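Library > Young Readers > Everyday Wonders

Search this site Type a word Go

Why Does Cloth Crumple?

Jul 12, 2023
By Shabani Nyamweya

Pick up a tea towel and drop it. Now pick it up and drop it again. Did it land in the same shape? I bet it didn't! You could drop that towel all afternoon and get a new set of hills, valleys and pointy bits every time. A wooden spoon can't do that, and neither can a plate (please don't drop a plate).

So what makes cloth so floppy? To find out, we have to get in close.

Look at a shirt or a bed sheet through a magnifying glass and you'll see that it isn't one smooth piece at all. It is made of threads! In woven cloth, one lot of threads runs up and down. These are called the warp. Another lot runs from side to side, over and under the warp, and these are called the weft. Over, under, over, under, all the way across. Your T-shirt is made another way. It is knitted, so its threads are bent into tiny loops that hook through each other, and that's why it stretches when you pull it over your head.

Now for the really good part. Each thread is made of even thinner strands called fibres, twisted together. Cotton fibres grow as fluff around the seeds of the cotton plant. Wool fibres grow on sheep. One fibre is so thin that it bends at the slightest push, and because the fibres in a thread can slide past each other a little, the whole thread bends easily too. Put lots of bendy threads together and you have something that can fold almost anywhere.

Paper is made of fibres as well, but in paper they are pressed flat and stuck to each other. They can't slide much, so paper holds a sharp crease and cloth mostly goes soft and round.

Try it: the hanging test

You will need a hanky, a sheet of paper and a table. Lay the paper so that half of it sticks out over the edge, and hold the other half down. Then do the same with the hanky. The paper will probably stick out a bit before it droops. The hanky goes straight down! People who make clothes have a word for the way cloth hangs. They call it drape. A silk scarf has lots of drape, and a stiff canvas bag has hardly any.

Where do creases come from?

Cotton is a terrible one for creases, and the reason is hiding inside the fibres. They are built from long chains, far too small to see, and the chains hold on to each other with weak little links. When cotton gets damp, water sneaks in between the chains and the links let go. The chains shift about. Then the cloth dries, new links form, and whatever shape it was in at the time is the shape it keeps. If it was in a heap, you get a heap-shaped shirt!

An iron uses the same trick the other way round – heat and steam loosen the links, the flat plate presses everything smooth, and the links join up again as the cloth cools.

Wool is springier. Its fibres are naturally wavy, like tiny curls, and a woolly jumper left in a ball will often lose its creases if you hang it up overnight.
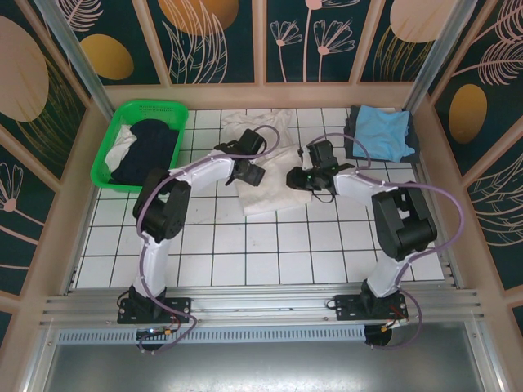 Musyoka Mussa wrote to ask why a sheet is so much harder to fold than a towel, and added that at home in Hatham it takes two people and they still end up with a lump in the middle.

Good question, Musyoka! A sheet is big and thin, so it sags between your hands and the corners slip out of line. A towel is thicker and smaller, and it stays where you put it. Try starting with the corners. Tuck one corner inside the one next to it, do the same at the other end, and give the whole thing a shake before you lay it down. Fitted sheets are harder still – the stretchy edges keep pulling the corners in.

Words to remember

Fibre: a very thin strand, such as a hair of wool or cotton.
Warp: the threads that run along the length of woven cloth.
Weft: the threads that go across, over and under the warp.
Drape: the way a cloth hangs.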